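Clesten Paired Handheld Grippers

Home > Data Capture > Handheld > Clesten Pair

In stock. Ships in two boxes, one for each hand, because our packaging supplier took the word "pair" very personally.

The Clesten is a set of two handheld grippers for recording manipulation demonstrations. You hold one in each hand, you do the job, and the camera and the finger position go down the cable to your recorder. Later on, a robot gets to learn from it. You get to learn how many times a person can put a makeup brush in a cup before they start talking to it.

We have been selling the Clesten to labs, startups and one very patient furniture maker. This is the second version. The first one had a trigger that clicked, and everyone who used it for a full afternoon asked us to make it stop. It has stopped.

What it's good at

Small, awkward, everyday objects. Brushes, pens, caps, cutlery, anything thin that likes to roll away. The fingers are short and the pads are wide, so you can pinch a handle near one end and still keep it under control while the other hand sorts out the cup, the lid or the drawer. Two-handed work is the whole point of buying the pair. If you only want one, we sell singles, but we will ask you twice if you're sure.

The fingers close on a linkage with brass-colored bushings at the pivots. They stay smooth for a long time with no oil at all. Please don't oil them. We had a set come back last November that smelled like a bicycle shop, and the pads had soaked up most of it.

What it's not good at

Heavy things. Anything you'd pick up with your whole hand and a grunt should be left to a bigger tool. It also won't pick a coin up off a flat table unless you have the thin pads fitted and a calm temperament.

It isn't waterproof. It's not splashproof either. A customer asked if it was "steamproof" and we've decided not to find out.

In the box

Left gripper and right gripper, matched and calibrated together
Two cables with strain relief
One set of wide pads (fitted)
One set of thin pads (in the little bag you will lose)
Calibration card
Hex key
Printed quick start, four pages, with larger type than last time

You'll need your own recorder. We test against the Shimada recorder and the Reretti recorder, and both work with the supplied cables. Other units may work too. If yours does, write and tell us, and we'll add it to the list and take the credit.

Specs

Weight, each: 509 g without cable
Finger opening: 83 mm with wide pads
Cable length: 2,341 mm, measured by somebody who clearly enjoyed it
Hands: left and right, not interchangeable
Top plate: gray, triangular, with screw holes for your own mounts
Price per pair: $1,060

About that cable length. It's long enough for a standing operator at a normal table. It's not long enough to go and answer the door, which several people have tried. Run it outward, away from your work, and leave some slack at the wrist. A tight cable pulls on your hand in ways you stop noticing and your data doesn't.

Setting up

Put a plain, light board on your table and work on that. You want the objects to stand out. Plug in both grippers before you start the recorder, left one first. The order matters to the software for reasons that Huw Kemeys, who wrote it, has explained to us more than once and which we have nodded through.

Do the calibration with the card at the start of every session. It takes less time than making coffee and you can't skip it, although the menu does have an option that looks like skipping it. That option is for us. It'll be gone in the next update.

Open and close both grippers fully three times. Check that each pad meets its partner flat. If one pad sits at an angle when closed, loosen its screw, squeeze the gripper shut, and tighten it again.

Then start with something dull. One brush, one cup. Record ten of those before you bring in the second brush and start feeling ambitious.

Pads and wear

Pads are a consumable. The top edges go first, and they will start to look nibbled well before they stop gripping. Change them when things slip, or when you can't stand the look of them. Spare sets come in packs of two pairs, and the old ones come off with the hex key from the box. If that's gone the way of the little bag, any hex key the same size will do.

Clean them with a dry cloth. Powder from cosmetics is the worst offender we've met so far, ahead of flour.

What customers say

"Lighter than the last one. My forearm sends its regards." - lab manager, Galloldale

"We did cutlery, then stationery, then brushes. Brushes are harder than they look." - operator, same lab, after lunch

"The quick start says four pages. Mine had five." - also Galloldale. The fifth was the packing list.

Questions we get

Can a left-handed person use it? Yes. You use both hands, so everyone is equally inconvenienced.

Can I mount my own camera on the top plate? Yes, that's what the spare holes are for. Keep it light, and run the calibration again afterward.

Do you repair them? Yes. Send the pair, even if only one is faulty, so that we can match them again before they go back to you.

Is there a wireless one? There's a prototype. It works beautifully until someone uses the microwave.

Working with brushes

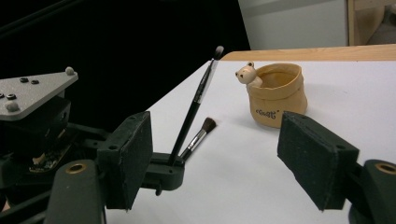
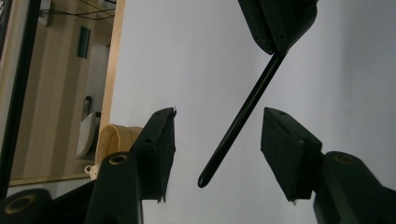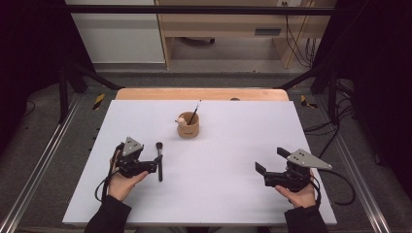

Clesten grippers with the wide pads fitted. Brushes, pot and bear not included.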